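Home Forums New Posts Members Search Log In

Filed under: Famous Faces & Politics > Campaign Season

Thread: Did Henok Weldu endorse Tufa or not??

marquee_moth wrote:
OK I need to talk about the Studport show with people who will care as much as I do. I was there on 19/09/2019, row F, and I am still buzzing. For anyone who missed it, the night was billed as a benefit for the Wako branch library, with Henok Weldu headlining and Anastasia Drakos from Rutura hosting. Amanuel Tufa, who is running for mayor, was in the audience with his family, and Drakos brought him up on stage before the last set. She hugged him, said "this is my guy in November," and the place went nuts.

Then Henok comes out, shakes Tufa's hand, says "good to see you, man," and goes straight into the piano version of "Long Way to Gastunari" (I cried, my sister cried, the guy selling pretzels stopped selling pretzels). He never said the words vote or mayor or November. By the time I got home half my feed was saying he'd endorsed Tufa, and the other half was burning his records. So which is it? I think it was an endorsement and I think it was wonderful!

kettledrum_kay wrote:
So jealous of you! I've only seen the clips. But a handshake is a handshake. He'd shake hands with a parking meter if it walked on stage, he's just polite.

Drakos is a whole different story. She's been knocking on doors for Tufa all summer. She came to my aunt's building and stayed for coffee, and my aunt, who does not watch Rutura and had no idea who she was, thought she was from the water company.

row_z_forever wrote:
I'm going to be the grump. I paid 400 dollars for two tickets to a library benefit and got a campaign stop in the middle of it. I love Henok, I love the library, I even kind of like Tufa. But I would've liked to be told. Nobody on the poster was running for anything.

marquee_moth wrote:
That's fair, and I'm sorry it spoiled it for you. I will say the whole thing with Tufa was maybe two minutes out of a three-hour show. And the library did get its money!

row_z_forever wrote:
It didn't spoil it. The encore was the best thing I've heard in years. I can be annoyed and happy in the same seat.

gallery_gus wrote:
Has anyone listened to the Rafia Lashari interview? She had Henok on her radio show and asked him straight out. He said, and I typed this out while listening so I hope I've got it right: "I played for the library. Amanuel's a nice man and he cares about the library too. I haven't told anybody how to vote and I haven't decided how I'm voting." Then she asked if he minded people using the handshake photo on flyers and he laughed and said he'd prefer they used one where his eyes were open.

She's such a good interviewer. She just leaves a gap and lets people fill it.

PollyEster wrote:
The "haven't decided" part is what gets me. Come on. He grew up four streets from Tufa. He wrote a song for Tufa's wedding. You don't need a press release to work that one out.

kettledrum_kay wrote:
But Polly, knowing how a friend probably votes and having him endorse somebody are two separate things! My brother has never endorsed anyone in his life and I could fill in his ballot for him.

PollyEster wrote:
Your brother doesn't have a fan club newsletter.

kettledrum_kay wrote:
He'd love one.

stagedoor_lin wrote:
Jumping in because I adore this subject and have been boring my coworkers with it for years. I keep a scrapbook of stars in local races (yes, paper, yes, glue), going back to when I was in school. Hardly anybody writes about the local ones. Everyone remembers what the big names said about presidents, but a soap actor stumping for a county clerk? That's my Super Bowl. And the same argument comes up every time: someone famous is seen next to a candidate, the campaign lets people believe what they want to believe, and the famous person spends the next month explaining.
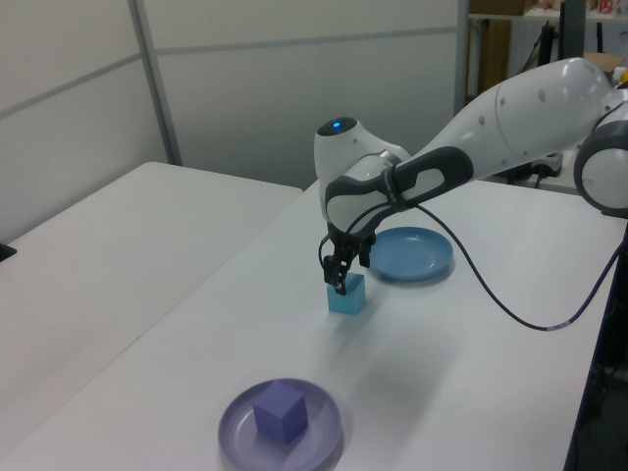

Endorsing, to me, means you've put yourself in the candidate's camp and you don't mind who knows it. Appearing with a candidate means you were in the room. Drakos has done the first, loudly, with a hug and a door-to-door schedule, and I think it's terrific that she'll own it. Henok has done the second. If you want it in colors, she's the purple cube, sitting right on the purple plate, and he's the light blue one, out on the table with the blue plate close behind him. Anyone can see which plate he'd match. He still isn't on it, and I think a campaign should have the manners to wait until he is before it prints flyers.

gallery_gus wrote:
I love this and I'm going to be saying "is he on the plate" until November.

PollyEster wrote:
Cute, but I'm not sold. The colors match! That's my whole argument! When a person that well known walks up close to a candidate in front of a full house, it has the effect of an endorsement whether he signs anything or not. Voters don't go home and grade the wording.

stagedoor_lin wrote:
True, and it's the best point on your side. I'd only say that the effect isn't his to control. If closeness counts, then every singer who plays a county fair has endorsed whoever cut the ribbon. My scrapbook would need a second shelf.

Yeshi_fan_2501 wrote:
New here, hi everyone! I joined for the Yeshi Belay threads but this is so much fun. I wanted to bring her up, because she went the other way completely. Same race, she was asked to sing at the Tufa kickoff and said no thanks, and then she was asked by the other side and said no thanks to them too. Her statement was one line long: "I sing at weddings, funerals and ball games." And she STILL got yelled at, by both sides, for being a coward!

marquee_moth wrote:
Welcome!! And yes, poor Yeshi. I thought that was a great answer. She also sat with the voter sign-up table outside Studport handing out pens, which I think did more good than any speech. I got one. It's green.

row_z_forever wrote:
See, this is what I'd like to see more of. Pens.

PollyEster wrote:
I'd push back a bit. If you have a big audience and an opinion, I think there's something brave in saying it and taking the grief. Drakos lost the Wako Dairy ad over this, didn't she? And she turned up the next morning with a clipboard anyway. I don't even agree with her on Tufa (his bus plan is a mess) and I was impressed.

kettledrum_kay wrote:
His bus plan is NOT a mess. It's three routes and a transfer.

PollyEster wrote:
It's a transfer at the bottom of a hill, Kay. With a stroller.

gallery_gus wrote:
There's a bus plan thread, it's very long, please save yourselves.

On the Drakos ad, I don't think she lost it. What I read was that the contract was up and they hired the kid from the pancake show. Might be related, might not. I'd be careful repeating it.

PollyEster wrote:
OK, I'll take that one back until somebody has a source.

marquee_moth wrote:
I've been rereading all this and I think Lin has moved me. I walked out of Studport so sure. I wanted it to be an endorsement, since I like them both and it made a great night even better. But if my favorite singer says on the radio he hasn't told anyone how to vote, I should probably believe him. So I'm changing my answer to "not yet."

PollyEster wrote:
I'm staying at "yes, with his eyes closed."

stagedoor_lin wrote:
Does anyone have a spare one of those flyers, by the way? The handshake one. I'd love it for the scrapbook and I'll happily pay postage. Creased is fine.

row_z_forever wrote:
I have two, they were on my windshield. Sending you a message.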